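Reading Survey Claims: Notes for Week 6

These notes go with Tuesday's lecture and cover the part we rushed at the end. Bring them to the seminar with the Wiviler report, which you should have read by then, tables included.

1. Who was asked?

Most survey reports tell you how many people answered. Far fewer tell you how many were asked. The Wiviler report on household spending says on its first page that 2889 people took part, and the press notice repeats the number twice. You have to go to the back to learn that they were all members of an online panel who had signed up to answer surveys in return for vouchers. That is a large group of people who like vouchers. Whether it is a group that spends money as the rest of us do is a separate matter, and the report does not go into it.

A big sample does not mend a lopsided one. If the method leaves out people without internet access, asking twice as many people by the same method leaves them out twice as firmly.

2. What were they asked?

Get hold of the actual wording. If a firm will not give it to you, treat the results as advertising. Kairys asked its customers in June, "How much do you enjoy seasonal decorations in the home?" The answers ran from "a little" to "very much". There was no way to say "not at all", and the published finding was that every customer enjoyed them.

The season matters too. Questions about autumn decorations get one sort of answer in October and another in June, when hardly anyone has given the subject a thought.

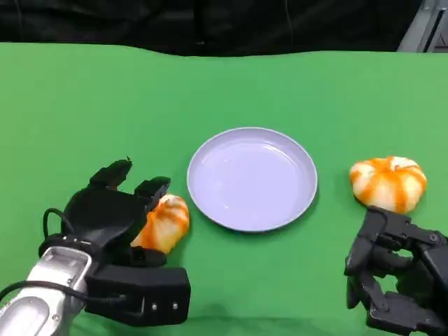

Fig. 1. Seasonal table items: striped pumpkin and lavender plate.

Words such as "seasonal" also need pinning down. One person hears Christmas, another hears anything that comes out of the loft once a year. When two people answer different questions, adding their answers together gives you a total of nothing in particular.

3. Who is missing from the table?

Look for the base of each percentage, usually in small type under the table. In the Wiviler report the base falls from 2889 to 1460 between the second table and the third. The third table covers only those who said they had bought something for the home in the past year. Fair enough, but the summary then says "most people" would pay more for better quality. It should say most recent buyers. I have seen this slip so often that I no longer assume it is a slip.

Check as well for "don't know". Some firms print it, some share it out among the other answers, and some drop it without a word. Prinix drops it. You can only tell by noticing that its bases never match.

4. Who paid?

A paid survey may still be sound, and an unpaid one may be rubbish. Still, ask what would have happened to a dull result. The Roneo study of kitchen habits was paid for by Roneo, which sells kitchenware, and found that people wanted more kitchenware. Perhaps they do. I would like to see the questions that were asked and left out of the write-up - the numbering jumps from 4 to 9.
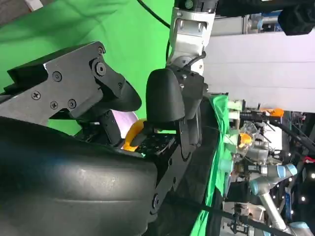 5. For the seminar

Pick one claim from the summary of the Wiviler report and trace it back to its table. Write down the base, the wording of the question and any answers that were dropped. Then rewrite the claim so that it says what the table will bear and no more. Half a page will do.

Written work is due on 6th December. Please don't quote the press notice as a source.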